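When I moved to this town, the first thing I learned about my new building was that it is warm. The flat has no boiler. The heat comes through a pipe in the floor of the hall cupboard, from a heating plant two streets away, and it serves our building, the swimming pool and the school on Ogilvie Road.

I come from a country where this is very normal, so I was surprised how much my neighbours speak about it. Morag Tennant on the ground floor still keeps her old gas fire, only to look at. Her son Niall asked me in the stairs if I trust the pipe. I said that I grew up with the pipe.

In September the plant was open for visitors and I went with Niall. Our guide was Kirsty Halliday, an engineer there. It is a low brick building with one long window to the street, so that people who walk past can see the pumps, painted dark blue. The architect was Magnus Rutherford and I think he was right about the window. In my home town the plant was behind a wall and we children believed terrible things about it.
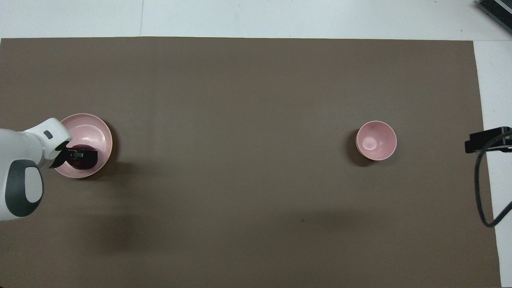

What happens if the plant stops in winter?
There are two boilers, and one alone can carry the whole network on most days. If both stop, the water in the big tank keeps the buildings warm for roughly five hours.

The tank was my favourite part. It stands outside, behind the building, and it is covered with thin strips of larch which are already turning grey. Kirsty told us that the first drawing had plain metal, and that the people of Orkik Terrace, who see it from their kitchens, wrote many letters. Now they have the wood, and a bench. I sat on the bench. It faces the car park, which is a pity.

Inside it was less loud than I expected. We could talk with normal voices next to the pumps. The new pipe to the library is 600 metres long and they had to dig under the bowling green to lay it, and Niall says the bowling club has not forgiven this yet.
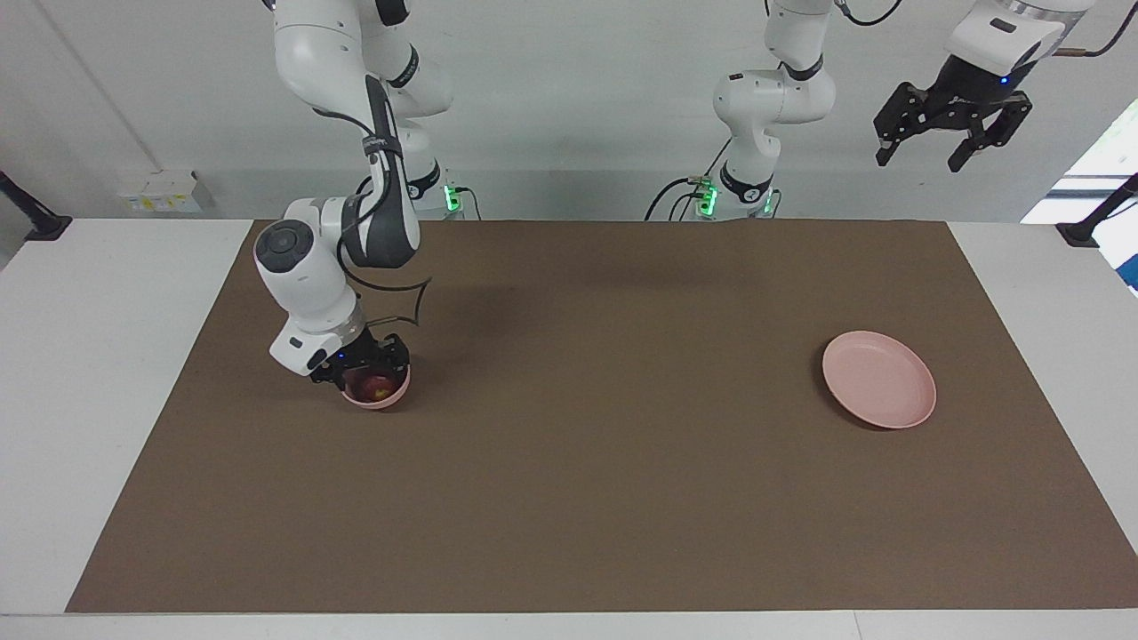
Filed under: Buildings and Streets

I also wanted to see the control room, but the group was too big and only the first people in the line could go in. Ewan Crichton from the top floor was one of them. He said it was a desk and a kettle, but he stayed in there for a long time.

The next visit is in spring. I will come earlier and stand at the front.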